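Jesteo is looking for a part-time table setter for the play kitchen and pretend bakery at our Ernstead site. The position is open now and stays open until it is filled. We would like someone who can start in January and stay at least through September.

## About the job

The pretend bakery is a set of low tables where families can set out plates, serve toy food and play shop. It runs in short sessions with a reset in between. During a reset, every table goes back to its starting layout: cloth straight, plates out, food on the plates or next to them according to the card for that table. Between sessions you sort, wipe down and put away whatever is no longer in use.

It is quiet, repetitive work with a lot of small objects. People who like things in their right place usually do well at it. You will be on your feet for most of a shift, and some of the tables are low enough that you will be bending or kneeling.

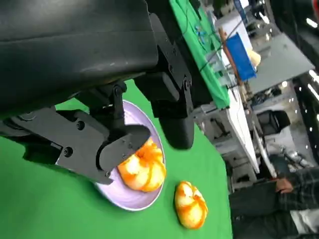
*Twisted pastries at a green table, one on the plate and one beside it*

## What you will do

- Lay out tables from printed cards before each session
- Check plates and food pieces for cracks, chips and sticky spots, and pull anything damaged
- Wash plates and food pieces at the end of the day and leave them on the racks to dry
- Smooth or replace table coverings when they are stained or torn
- Re-tape coverings that have come up at the corners
- Sort stray pieces back into the right bins – baked goods, fruit, vegetables, dishes
- Keep the stock list up to date. There are 778 pieces on it at present, and 132 of them are baked goods.
- Answer simple questions from visitors and point them to the front desk for anything else

You will not be cooking, and you will not be responsible for supervising children. Adults stay with their own children at all times.

## What we are looking for

- Good close-up vision, with or without glasses, and steady hands
- Able to lift a full storage bin onto a waist-high shelf
- Comfortable reading and following a layout card in English
- On time. Sessions start on schedule and the tables have to be ready.

No experience is needed. Past work in a shop, cafe, classroom or banquet hall is useful, so please mention it if you have it. Training takes 2 shifts, both paid.

## Hours and pay

Shifts are four hours, mornings or afternoons, three shifts a week. Pay is hourly, and the rate is given to every applicant before the interview. Anyone who completes the full season through September also receives a $500 completion payment.

Aprons and gloves are supplied. Please wear closed shoes with a flat sole. There is a locker for each person on shift and a break room with a refrigerator.

## How to apply

Send a short letter and a list of past jobs, paid or unpaid, to the Jesteo office in Ernstead, or leave them at the front desk in an envelope marked "Table setter." Tell us which shifts you can work and the earliest date you can start. A resume is fine but not required.

Interviews are held on site and include a short practice layout – one table, one card, no time limit.

Posted Dec 18, 2025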